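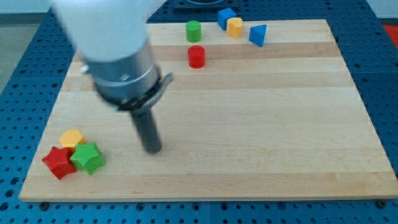
## Two days in Brelholm – old town or the coast path?

**pinecone_jo**

Okay, I just got back and I'm still buzzing, so forgive the length! We had two full days in Brelholm at the tail end of July and I want to go back already. We took the early ferry over, dropped our bags at the Arkard (small hotel up behind the harbor, creaky stairs, fantastic breakfast) and went straight to the bell tower. It's 301 steps. My legs hated me but oh my gosh, the view – you get the whole harbor, all the red roofs, and the islands going off into the haze.

After that we wandered the old town with no plan at all and ended up eating fish soup on a wall by the fountain. Day two was the coast path to the lighthouse and back, then the evening ferry. If anyone's planning a trip, ask me anything!

**tobler62**

Great report! We did almost the same trip last year, but I'd skip the tower. The line was over 100 people by mid-morning and the platform at the top is tiny. The chapel hill on the other side of the harbor has a view that's just as good, it's free, and you can sit on the grass with a sandwich.

**pinecone_jo**

Ooh, we saw the hill but didn't go up. We were at the tower door when it opened at 9 and there were maybe four people ahead of us, so I'd still say do it if you can get up early. And you go right past the bells on the way!

**marzipan_mike**

Gotta disagree with tobler on this one. The hill is lovely but you're looking into the sun all morning and the old town is just a dark lump. Go in the evening, bring something to drink, stay until the lights come on. Tower in the morning, hill at night, that's the perfect day.

**tobler62**

Fair point about the sun. We were there in the afternoon.

**suitcase_sal**

Following this because we're going in September with my parents! How hard is the coast path? Mom is a good walker but doesn't like drop-offs.

**pinecone_jo**

The first half is wide and easy, gravel and then grass. There's one stretch after the second beach with a rope along it and I did NOT love that part. It's short, maybe five minutes. Your mom could go as far as the second beach and have a swim, it's gorgeous there, clear all the way down.

**marzipan_mike**

Or take bus 62 from the harbor out to the lighthouse and walk back only as far as the cafe. No rope section at all. The bus runs once an hour and the driver will stop if you wave. Cafe is called Zamov, get the cardamom bun. Get two.

**suitcase_sal**

This is perfect, thank you!! Buns will seal the deal with Dad.

**harborlights**

Zamov closes on Wednesday, we found that out the hungry way. Also I'd speak up for the Miah museum, which everybody seems to walk right by. It's an old sea captain's house with all his maps and a garden in back with fig trees. We went in to get out of the rain and stayed two hours.

**tobler62**

Really? We thought the Miah was pretty dull. Three rooms of maps and most of the labels weren't in English.

**harborlights**

I could look at old maps all day, so I may be biased, haha. But the upstairs rooms were closed for a while and they've opened again, so maybe you missed those? The bedroom ceiling is painted with stars and there's a little window where he watched for ships.

**tobler62**

Upstairs was closed, yes. Okay, I'd give it another try for the ceiling.

**pinecone_jo**

How did I miss a star ceiling?! Adding it to the list for next time. Sal, one more thing on hotels – if your parents don't like stairs, ask the Arkard for a ground floor room on the garden side. There are only a couple of them and no elevator.

**suitcase_sal**

Just emailed them! Does anyone know if you need to book the ferry ahead in September?

**marzipan_mike**

We didn't. Walked up and bought tickets ten minutes before. Weekends might be different though. Sit on the left going over, you see the lighthouse as you come in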